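Home | Tips | Club Pages | Kitchen | Workshop | Contact

Setting the table for your club's robot arm

When our student club took on the Pomia project, I thought the programming would eat up the whole term. A good part of it went to the table! So these are a few household habits that have served us well, passed along for any other club trying to teach an arm its way around a kitchen.

1. Use play food and light dishes

Raid the toy bin first. A banana, half an orange and a couple of strawberries will give the students plenty of different shapes to practice on, and a ketchup bottle laid on its side is a nice challenge – harder than it sounds. We like bowls in different colors, so that "the green one" means the same thing to everybody.

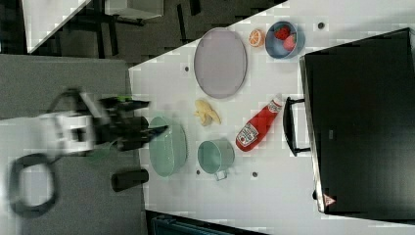

2. Mind the cable

Leave a generous loop and move the arm slowly through its full reach before you set out a single dish. Peter Halás, who helps our younger group, has them do it twice.

3. Wipe down and box up

Warm water and a drop of dish soap will do for the food and bowls. Dry everything well – we learned that one in July.

We use cookies to improve your visit. Accept | Settings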